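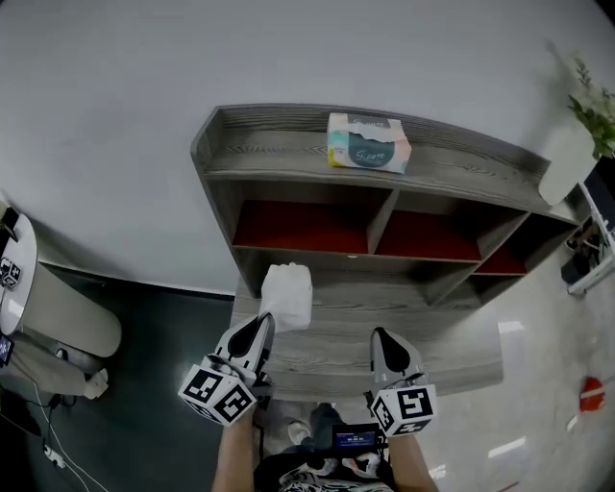

Hervé Moulin
Gripper test lead, Trundeck

Buy the fingers last

When people ask me which gripper to buy, they usually start with the grip force. It is the first number on most data sheets and it is easy to compare. I think it is one of the least useful numbers in our trade, and I would like buyers to stop opening with it.

My job is to try grippers before we commit to them. For most of November I had hand-held ones on my wrists, one on each side, picking things up from low shelves and putting them back. We do the hand-held work before anything goes on an arm. You learn faster when it is your own elbow that can't get under the shelf edge.

The comparison was between two sets of fingers, one from Plastus and one from Kundbridge, on the same style of body. The Plastus fingers are stiff and smooth. The Kundbridge fingers are softer, with a textured pad on the inner face and a rim round it. On paper Plastus wins easily. It closes harder and it costs less to replace. If we had been moving boxes I would have chosen it and gone home.

We were moving soft things. A crumpled white bundle weighs almost nothing and has no proper edges. Squeeze it hard with a smooth finger and it slides out of the side. Squeeze it gently with a pad that has some texture and it stays where it is, even if you only caught a fold. Over 2,000 picks, the Plastus set dropped 87 more than the Kundbridge set did, and nearly all of those were soft items taken from near the front edge of a shelf. Neither set gave us trouble with anything square.

I don't say this to praise one firm. The Kundbridge pads collect fluff and have to be wiped, and I changed 3 of them before I was happy with the fit. My complaint is with the order in which people decide things. They choose fingers from a table of numbers, then fit whatever camera is left in the budget, then find out what they have to pick up. I would do it the other way round, and I would spend longest on the camera.

A camera on the gripper is there to show you the last few centimetres. The one worn on the head shows the shelf, your arms and a good deal of floor, and you need that to know where you are. It can't tell you much about the contact. With your wrist turned a little, the hand you are watching can cover the very thing it is holding. From the gripper itself you get the two fingertips with the object between them and the shelf right behind. Half of our arguments about why a pick had failed ended as soon as somebody opened the gripper view.

The price is a very wide lens. Walls bend, ceilings bend, and a straight shelf comes out as a bow. Courtois offered us a narrower lens that gave a much tidier picture, and several of my colleagues preferred it. I used it for a while and sent it back. With the narrow lens we could see the fingers or the shelf, but seldom enough of both. An ugly view with both pads and the shelf behind them in it is worth more to me than a clean one of a fingertip. Software can straighten a line. It can't put back what the lens left out.
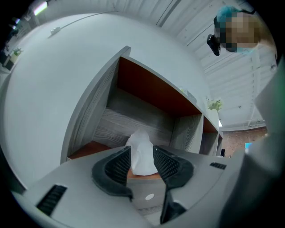
What about the markers?

I have changed my mind on these. I used to think the marker cubes at the base of each gripper were a nuisance. They stick out and they knock against table legs. I pushed for a tracking method that did without them, and Trundeck let me try it.

It worked well in the middle of a room. It worked badly in front of a plain white wall, and plenty of the places we work in have plain white walls. With the cubes on, the head camera had bold black squares to look for and the position of each hand was steady enough to use. So the cubes are back. I still knock them on things.

What worries me is that a buyer would never learn this from a demonstration. Sales demonstrations are done on a bench, at waist height, with a firm object in good light. Ask for a low shelf. Ask for something crumpled. Ask to wear the gripper yourself for a full afternoon, long enough for your forearms to complain, and take note of which picks you begin to avoid. I avoided anything deep in a cubby, and I would not have admitted that after ten minutes.

The firms could help here. I would like every data sheet to carry a plain list of the objects that were used in testing and how many of each were dropped. Kundbridge told me that customers don't ask for it. Plastus told me the same. I am a customer and I am asking for it, and I would happily give up the grip force figure in exchange.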